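Coursework > Sports Studies > Student Reports
Last updated: September
4 min read

Does Home Field Matter in High School Football? A Second Look at the Vinham Numbers
Report by Jade Stockdale and Boonmee Limsakul

Coaches in our league talk about home field as if it were an extra player. We wanted to know if the records back that up, and we went in doubting it.

We used the scorebooks kept by the athletic office at Vinham High. They cover 660 varsity games between Vinham, Flesell, Pickering and Jukthorpe. The home team won 386 of them, or 58 percent. Gareth Holroyd, who coaches the Flesell line, told us that settles it. We don't think it does.

The first problem is scheduling. Pickering spent several seasons as the strongest team in the league and also hosted more often, thanks to its turf field. When a good team plays at home a lot, home wins pile up, and the field gets credit that belongs to the roster. A fair test would compare the same two teams in the same season, once at each place. Most seasons didn't give us that pair of games.

The second problem is the scorebooks. Up to 4 seasons have pages where the site was filled in later in different ink. Brenda Kershaw in the athletic office thinks those entries are right. We kept them in, but we would not bet on them.
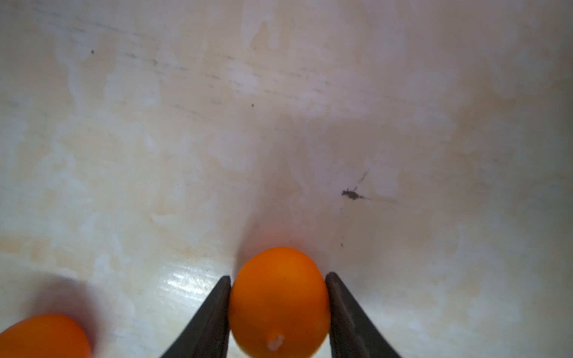
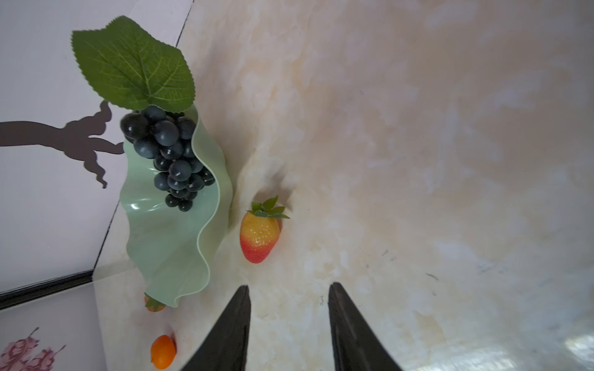
Did travel explain any of the home wins?
Very little that we could find. The longest bus ride in the league is Jukthorpe to Flesell, and visitors on that trip did no worse than visitors on the short ones. If tired legs were the cause, that trip should have shown it.

Crowd noise is the other usual explanation. Attendance was written down for only 2 seasons, mostly as "good" or "fair," and we couldn't do anything with that. Brenda Bloxham, our advisor, suggested using gate money instead. The gate records mix in playoff games and student passes, so we dropped the idea.

We also looked at penalties, expecting visitors to be flagged more. The books list yards but often leave out which team was charged, and guessing from the drive notes gave us two different answers when we each tried it.

Our view is that a home edge may exist in this league, but the 58 percent figure is a weak reason to believe in it. Anyone repeating this should start with matched pairs of games and get the penalty sheets from the officials before the season ends.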